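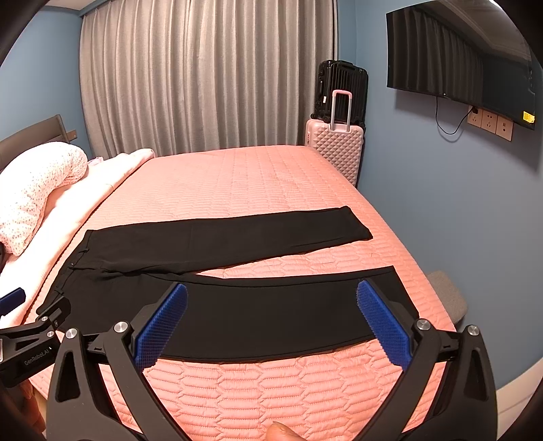
Sulastri Chin had read the letter so many times that the fold in the middle was starting to tear. It said Wednesday, nine in the morning, second floor, and that she must bring her green card, her passport and any document which had changed after her application. Nothing had changed after her application except the name of her employer. Granance had been bought by Zostix in August, and now her pay slips had a different color.

"Bring both," said her cousin on the phone. "Bring the old ones and the new ones. And do not talk too much."

"I never talk too much."

"You talk too much when you are afraid."

She took the early bus. It was still dark when it crossed the river, and the driver had the radio on, a man reading the price of corn. She had the hundred questions on cards with a rubber band, but she did not take them out. She knew how many judges there were, and who was the father of the country. What she did not know was how to answer if the officer would ask about the trip.

Two years before, she had gone home for her father's illness and stayed longer than she planned. On the form she wrote 70 days. Last night, looking in her passport for something else, she found the stamps and counted again with a pencil, and it was 71. One day. Mr. Tzanetos, the neighbor who had become a citizen long ago, told her it was nothing. Then he thought a little and told her that maybe it was something.

The waiting room had rows of gray chairs and a machine that gave numbers. Hers was 893. A young man next to her was moving his lips with his eyes closed. On the other side, an old woman in a Kornevik baseball cap was eating crackers very quietly, one after another.

"Is it your first time?" the old woman asked.

"Yes."

"It is my second. The first time I forgot the word for Congress. I knew it in three languages, and I gave him the other two."

Sulastri laughed louder than she wanted, and the guard looked at them.

When they called her, the officer was younger than she expected. He had a cold and apologized for it. She raised her right hand and promised to tell the truth, and before he could sit down she said, "There is a mistake in my form. It is one day."

He looked at her over the tissue. "Which day?"

She opened the passport on the desk and showed him. He compared the stamps, took a red pen, crossed out the number and wrote the new one next to it.

"Initial here, please," he said. "Now, what is the supreme law of the land?"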